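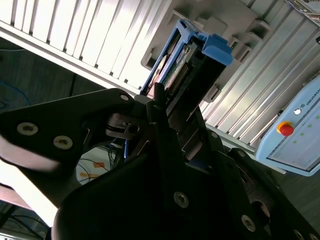 Zoila Taipe wrote to ask whether a drive can stay in its caddy when it goes on the shelf, or whether it has to come out first. It can stay in. The other questions we get about caddies and racks are answered on this page.

Do I need a caddy for every drive?
Only if you swap drives often. A bare drive can be stored in an antistatic bag.

Does the caddy color matter?
No. Pick one color for backups and another for working drives if that helps you. Our caddies are plastic, and so is the Troveck rack.

How do I put a drive in the rack?
Line the caddy up with the slot and slide it in straight. Hold it by the outer frame. Keep your fingers off the circuit board and the connector pins.

It stops partway. What now?
Pull it out and check that it sits square in the slot. Don't force it.

Where should the label go?
On the end that faces out. Write the drive number and the month it was last used, such as 118, January.

Can I stack loose caddies?
For a short time, yes. We don't stack more than 10.

Are Flekier caddies the same size?
No. They are wider and won't fit the Troveck rack.

Who do I ask about a missing drive?
Nandini Iyengar keeps the drive list. Call extension 327 before 11 a.m.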